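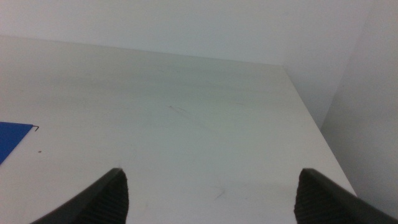

Wrist camera view with the gripper open over the white tabletop; a blue sheet lies at the left.

Research / Manipulation / Frequently Asked Questions

What is the Skundus study?
Skundus is a study of how a robot arm can learn to pick up small items using only the view from its wrist. The study is led by Nurhan Gündoğdu. Bouchra Salem is responsible for the evaluation.

Why is there no overhead camera?
Many work cells have no room for one. The study asks how much can be done with a single close view in which the gripper fingers are always present.

Are marks on the table removed before recording?
No. Scuffs and specks are left in place. In an earlier version of the method, the arm sometimes reached for faint marks as if they were objects. The current training set includes views with nothing between the fingers, so that the model can also learn when not to close the gripper.

How many recordings were used?
The training set holds 616 recordings. Of these, 400 include a successful grasp. The remainder show approaches, missed grasps and views with no target.

How is a result scored?
Each item is attempted 10 times. A grasp counts only if the item is lifted and held for 2 seconds. False closures are reported separately and are not averaged into the grasp score.

Does the method work on other surfaces?
This has not been established. All recordings to date were made on white tabletops. Tests on darker and patterned surfaces are planned with Belhaj.

May outside groups use the recordings?
Yes, for noncommercial research. Requests must name a responsible staff member and state the intended use. Requests received in February will be reviewed together at the end of the month.

Whom should I contact about an error in the data?
Please write to the evaluation group and include the recording number.

Contact | © Fonumov Research Office | Back to top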